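The Case Against the Good Tablecloth

By Birthe Mikkelsen

Every family I have known well has owned a tablecloth it was afraid of.
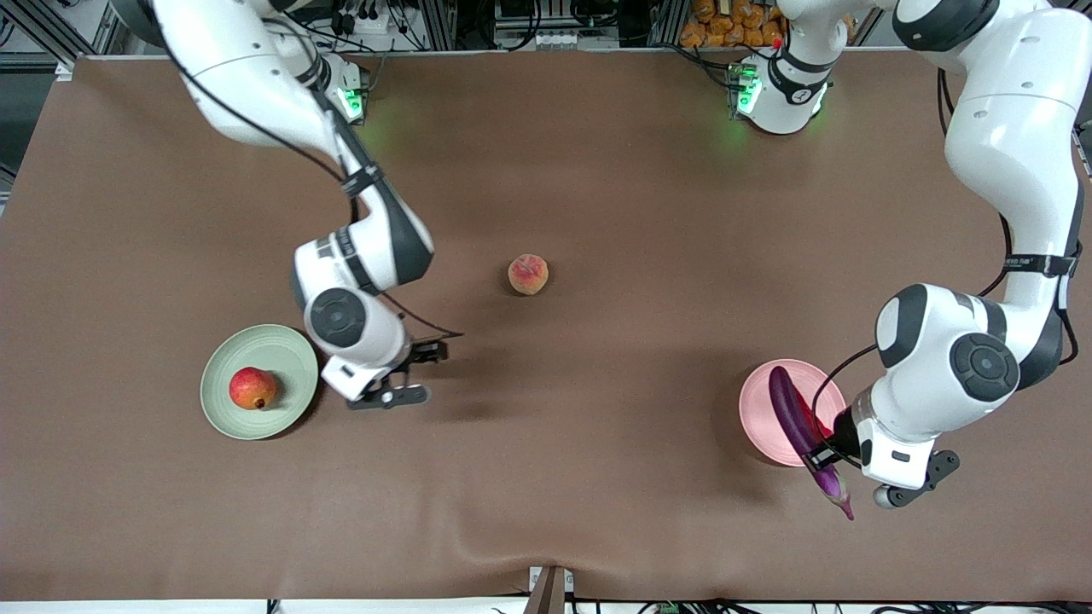

A drawer of one's own

Ours lived in the second drawer of the sideboard in Furnival, under a layer of tissue paper that was itself considered too good to throw away. It was white damask, it had come down from a great-aunt, and in the whole of my childhood I saw it spread on a table four times. Two of those were funerals. My mother would bring it out across both forearms, the way firemen carry children, and for the rest of the afternoon we ate like people defusing something. Beetroot was banned. So was my uncle, after the second funeral, though that was put down to other causes.

I have been thinking about that cloth because I have now inherited it, along with the tissue paper, and I find I have no idea what I am supposed to do. I own a perfectly decent table. I have people round. In theory the conditions for use have been met. And yet every time I open the drawer I hear my mother say "not for this", and I shut it again and get out the oilcloth with the lemons on.

"Not for this" is a remarkable phrase when you look at it. It never comes with a description of what the cloth is for. Birthdays were not it. Christmas was not it, on account of the candles. When my sister brought home the man she would marry, it was discussed at some length, and the decision was that he might spill. He did spill, on the oilcloth, and my mother was so pleased to have been right that she liked him ever after.

What it costs to keep things nice

My argument is a simple one, and I make it as a lifelong offender. Things that are kept for best are mostly kept for the next person to keep for best. Somebody in the end has to eat off them, and it may as well be us.

I put this to my neighbour Wing-sze Mak, who has lived on the floor below me in Drirkdale for 13 years and disagrees with me on most subjects as a kind of hobby. She said I had missed the point. The good cloth isn't there to be used, she said, it's there so that you know you have one. Her grandmother kept a dinner service that never once touched a dinner, and it was a great comfort to the old lady through some very thin years. Knowing it was in the cupboard meant that she was a person who owned a dinner service, whatever she happened to be eating out of at the time.

I thought about this on the stairs and have been annoyed by it since. It is quite a good answer. It explains why my parents, who argued over whether to have the heating on before December, never thought of selling the one thing in the house that might have brought in some money. The cloth was our foreign policy. It told the world, or would have if the world had ever been allowed to see it, that we were capable of occasion.

Still, I notice that Wing-sze's grandmother's dinner service is now in a storage unit, at a monthly rent that none of the cousins will discuss.

A short word on ironing

People who defend the keeping of linen rarely mention the ironing. Damask has to be ironed damp, on both sides, and it is larger than any surface on which you could iron it. You do one end, and the other end goes down on the floor and collects the cat. By the time you have worked your way along, the first part has creased again out of spite. I have met women who claim to enjoy this, and I believe them as I believe people who say they enjoy cold-water swimming, which is to say that I can see they would like me to.

Plain coloured cloths are another matter. A brown one will forgive you nearly anything. Gravy, tea, the ring from a wine bottle: it takes them all in and keeps its own counsel. I have never seen a brown tablecloth handed down with tears in the eyes, and I have never seen one shut in a drawer either. They just go on lying there being useful until they are cut up for dusters. There are worse careers.

The Fosness question

Some years ago I stayed in a boarding house in Fosness where the landlady used her best of everything, every day, on everyone. There were silver spoons at breakfast. There was a lace-edged cloth on the table with a burn in it the shape of Portugal, and she had simply put the toast rack on top. I was there with 19 members of a walking party, in boots, and she gave us the crystal. One of the glasses went in the first evening. She swept it up, said "well, that's that one", and fetched another.

I remember being quite shocked. I had been brought up to think that a broken good glass was an event, with a before and an after, and a culprit whose name would be mentioned at intervals. She was already talking about the weather.

I would like to be that landlady. I have the cloth, after all. I have even chosen the supper, a small one, nothing with beetroot. Then last night I took it out to see if it needed washing and found, right in the middle, a pale brown stain the size of a saucer, old as the hills, folded carefully to the inside.

So somebody used it once. My mother must have known, all those years of tissue paper. I have put it back in the drawer for the moment, while I think about whom to invite.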